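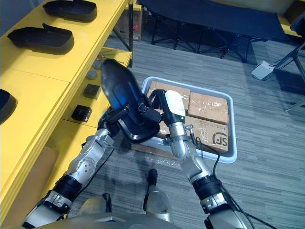

Reading time: 3 minutes

Encombe Shoe Sizes

A table of what shoe sizes claim to be, next to what they measured when someone put a ruler inside. Maintained by So-yul Gil. Last updated 05/01/2019.

What's in it

There are 124 rows, one per pair. Each row has the size printed on the shoe, the sizing system, the inside length in millimetres and a notes column. The notes column began as a place for useful remarks and is now mostly grumbling. I've left it in, as it explains several of the outliers.

Files

sizes.csv – the table
systems.csv – short names for the sizing systems
zeker.py – checks the table and complains 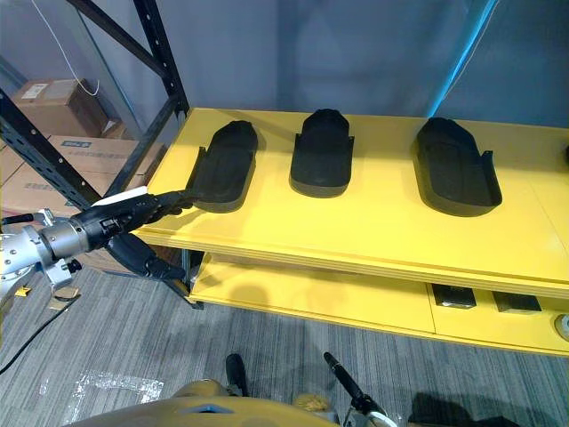 Run zeker.py before sending any changes. It looks for missing lengths, repeated pairs and anything that would only fit a giraffe. It does not check spelling, so "brouge" has survived every release and I have grown fond of it.

Where the numbers came from

Most were measured at Cheon, a shoe shop in Femthorpe with a very patient stockroom. The rest came from friends' hallways. Left shoe only, heel to toe along the inside, insole left in. Pairs older than 2000 are marked "old", a label I expect to regret.
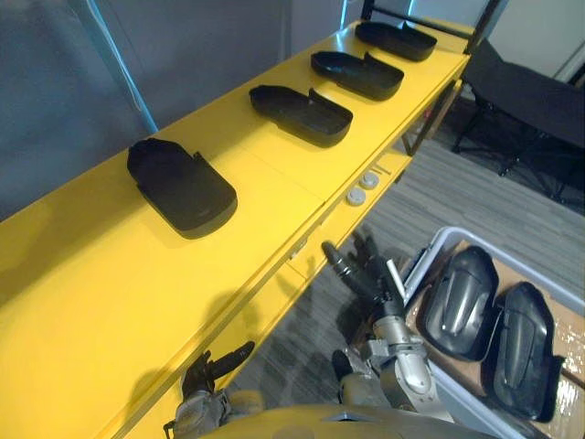
Four in a row on the yellow table, all facing the same way.

Known problems

Children's sizes start again at 1 partway up, so sorting by size puts toddlers next to teenagers. Sort by length instead.

Pointed shoes measure longer than any foot can make use of. There is a column called "pointy", which is yes or no and was decided by squinting.

In 9 rows the printed size had worn off and was supplied by the owner from memory. These are marked "alleged". Please don't build anything important on them.

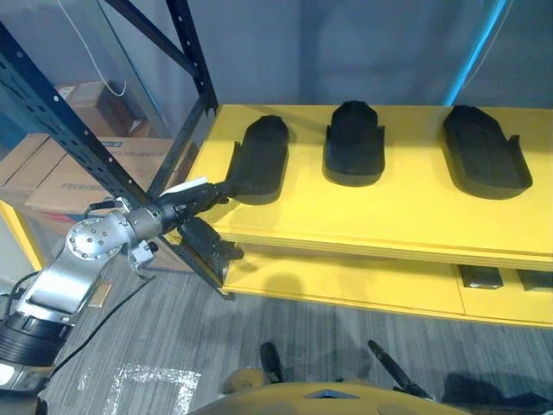 Black sole shapes on yellow, gripper at the left-hand end.

Using it

Do what you like with the table, and mention Encombe if you publish. It is no good for medical fitting, and not much good for settling arguments either – I have tried.

Corrections are welcome if they come with a measurement. Wide fittings are planned for October, provided I can find a tape measure that bends.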